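Demonstration counts are a poor measure of a teleoperation dataset. Hotmont's garment set has 458 episodes, of which 156 begin from one arm pose. A policy trained on those learns the pose.

Hanging a shirt needs two arms, and the operator decides when the second one joins in. With one gripper on the hanger and the other open, several next moves are reasonable. Operators should agree on one before recording.

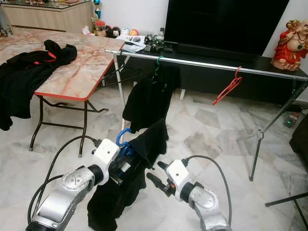
Talha Sandhu disagrees: fix the order in advance and the recoveries disappear, and recoveries are what the policy lacks. I would record those separately, with their own label.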